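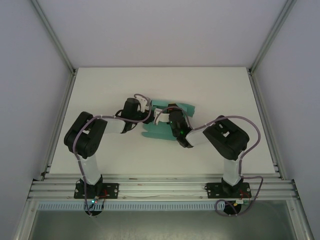 Zerknüllt und türkis.

Die Farbe der Tür

Als ich die Wohnung in Plerkstead übernahm, war die Haustür braun, und ich schwöre, ich hätte sie braun gelassen. Ich bin kein Mensch, der Türen streicht! Aber dann stand am zweiten Morgen Shona MacRitchie aus dem Erdgeschoss im Treppenhaus, im Bademantel, eine Tasse Flenora in der Hand (das ist so ein Tee, der nach nassem Heu riecht, sie trinkt den literweise), und sagte: »Sie sind also die mit der Tür.«

Ich fragte, mit welcher Tür.

»Na, mit der da. Die muss gestrichen werden, wer neu einzieht, streicht. Das ist seit 30 Jahren so.«

Im Mietvertrag stand davon kein Wort, ich habe abends extra nachgesehen, sogar das Kleingedruckte auf der Rückseite, auf dem Wovetti-Sofa liegend, das mein Vormieter mir dagelassen hatte und das bei jeder Bewegung seufzte wie eine Großtante. Nichts. Trotzdem bin ich am nächsten Tag zu Baxter gegangen, dem Eisenwarenladen am Hafen, und habe nach Türfarbe gefragt.

»Welches Haus?«, fragte der Mann hinter der Theke. Auf seinem Schild stand Fraser Aitken.

»Nummer 89.«

»Oh«, sagte er und stellte den Topf Dunkelgrün, den er schon in der Hand gehabt hatte, wieder weg. »Dann müssen Sie erst fragen, was sie schon hatten. Doppelt geht nicht.« 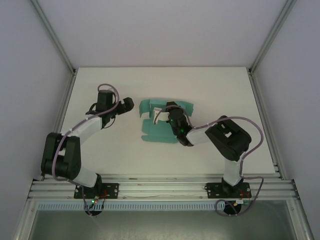

Karton, teilweise gefaltet.

Also fragte ich. Shona bat mich herein, räumte einen Stapel Zeitungen vom Stuhl und zählte die Farben auf, langsam und mit geschlossenen Augen, wie andere Leute ihre Enkel aufzählen. Rot, das war der Zahnarzt. Gelb, die Schwestern mit dem Klavier. Weiß, ein Ehepaar, das sich noch vor dem zweiten Anstrich getrennt hatte, weshalb man bei schrägem Licht immer das Gelb durchsah. Blau war ihr Mann gewesen. Da machte sie die Augen auf und schenkte mir Tee nach, obwohl ich den ersten noch gar nicht angerührt hatte.

»Und das Braun?«, fragte ich.

»Das war ich. Danach.«

Ich wusste nicht, was man darauf sagt, also trank ich den Tee. Nasses Heu, wirklich wahr.

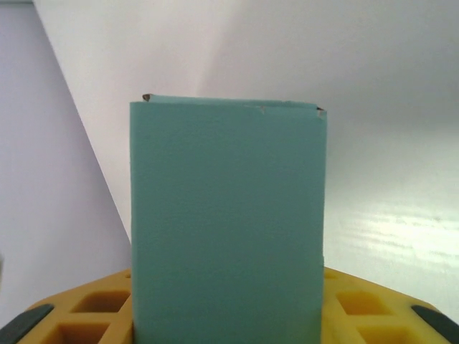 Am Nachmittag saß ich wieder bei Fraser Aitken vor der Farbkarte und konnte mich nicht entscheiden. Grün wäre frei gewesen, Orange auch, aber wer will schon eine orange Tür, wenn unten jemand wohnt, der sich bei jedem Heimkommen an etwas erinnern muss? Drei Farbtöne hatte ich am Ende eingekreist, und Fraser sagte, er mache in zehn Minuten zu.

Ich nahm Türkis. Es war irgendwie fast Blau, ohne Blau zu sein, das schien mir erlaubt.

Im April habe ich dann gestrichen, bei Wind, was ein Fehler war – in der Tür klebt jetzt für immer eine kleine Fliege, links neben dem Briefschlitz. Beim Abschleifen kam unter dem Braun tatsächlich alles zum Vorschein, in dünnen Ringen, Blau und Weiß und Gelb und ganz innen ein bisschen Rot. Shona kam heraus, hielt den Bademantel am Hals zu und legte den Daumen auf die blaue Stelle.

»Die Ecke da können Sie auslassen«, sagte sie.

Ich habe sie ausgelassen. Der Postbote hat mich schon zweimal darauf hingewiesen.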